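Trundton Community Hall
Annual Fire and General Safety Inspection: Checklist with Comments
Date of inspection: 2018-09-01
Areas covered: main hall, kitchen, Lisska Room, storage, boiler room, parking lot
Rating key: S = satisfactory, A = attention needed, N/A = does not apply

1. Exits and escape routes

1.1 Front doors open outward and are unlocked during use. S
1.2 Rear exit clear on both sides. A
Comment: Stacked chairs were blocking one leaf on the inside. Moved during the visit. Same finding last April. Put a rack on the stage side so the chairs have somewhere to go.
1.3 Exit signs lit. S
Comment: The one over the kitchen corridor is dimmer than the others. Replace the tube at the next service.
1.4 Maximum occupancy posted. A
Comment: The sign by the coat hooks gives 100 for the Lisska Room and 600 for the main hall. The rental form still shows the old main hall number. Correct the form before any new bookings are taken.
1.5 Emergency lights hold for 60 minutes. S
Comment: Full discharge test done with the hall closed. The unit at the top of the basement stairs was slow to come on but held.

2. Fire equipment

2.1 Extinguishers mounted, tagged and in date. A
Comment: All in date. The kitchen unit was standing on the floor behind the door. The wall bracket has pulled out of the drywall and needs a proper anchor.
2.2 Fire blanket in kitchen. S
2.3 Alarm panel shows no faults. S
Comment: The panel log has a short power loss in April and nothing after that. Backup battery took over as it should.
2.4 Call points tested. S
Comment: Tested in turn, key back on the hook in the office.

3. Electrical

3.1 Panel covers closed, breakers labeled. A
Comment: Breakers for the stage outlets are labeled in pencil and hard to read. Relabel in ink.
3.2 Extension cords used for temporary purposes only. A
Comment: The coffee urn is on a cord that runs under the serving hatch. It has been there long enough for the floor wax to go around it. Install an outlet or move the urn.
3.3 Cords and cables kept off walking routes. A
Comment: Applies to every group that uses the building. Anything left on the floor should be against a wall or under a cable cover. Covers are in the stage cupboard, bottom shelf. 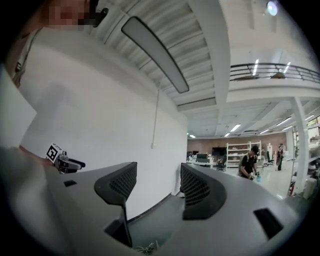 Can a group bring its own power strip?
It can if the strip has a built-in breaker, shows no damage, and is plugged straight into a wall outlet. Strips may not be plugged into other strips or into an extension cord, and they go home with the group at the end of the booking.

3.4 Portable heaters. N/A
Comment: Both old heaters have been removed from the building.
3.5 Outlets near sinks are GFCI protected. S
Comment: Test and reset buttons worked on each one.

4. Floors, stairs and fittings

4.1 Floors even and free of trip hazards. A
Comment: The metal strip between the main hall and the corridor is lifting at the left end. Two screws missing. Taped for now.
4.2 Stair treads and handrails secure. S
Comment: Basement rail was tightened after the last inspection and is still firm.
4.3 Folding tables lock when open. A
Comment: One Rorora table does not latch. Tagged and set aside in storage. Do not put it back out until it has a new catch.
4.4 Ladders. S
Comment: Feet and hinges good. Keep the tall one chained.

5. Kitchen and boiler room

5.1 Range hood filters clean. A
Comment: Greasy. Wash before the fall suppers start.
5.2 Gas shutoff marked and reachable. S
5.3 Nothing stored within three feet of the boiler. A
Comment: Paint cans and a box of stage curtains. Paint goes to the outside shed. The boiler itself was serviced by Pap Heating and the tag is current.

6. Costs and follow-up

The quote for the bracket, the threshold strip, the chair rack and the new serving hatch outlet comes to $1,594, labor included. Relabeling, filter cleaning and the rental form can be done in house.

Items 1.2, 2.1 and 4.1 are to be closed first. The completed sheet is kept in the red binder in the office, with a copy posted inside the kitchen door.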